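Why Do Smooth Things Shine?

Light travels in straight lines. When it meets a surface, part of it bounces off. This is called reflection.

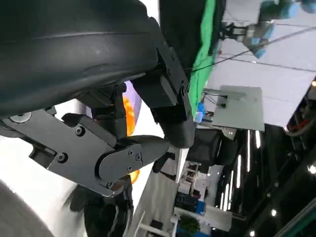 Salim Odera asks whether black things reflect light too. They do - a polished black shoe has bright spots.

A smooth surface sends light off in one direction. The bright patch is called glare.
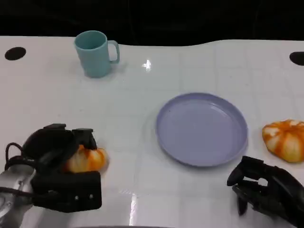 Reading time: 3 minutes

A rough surface sends light off in many directions, so it looks dull.

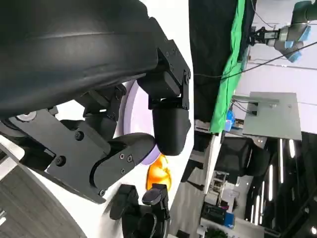 Smooth surfaces, pale and dark

Wax fills tiny scratches. That is how polish works.

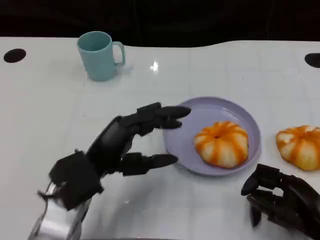 Why does paper look dull?
Its fibres are uneven and scatter the light.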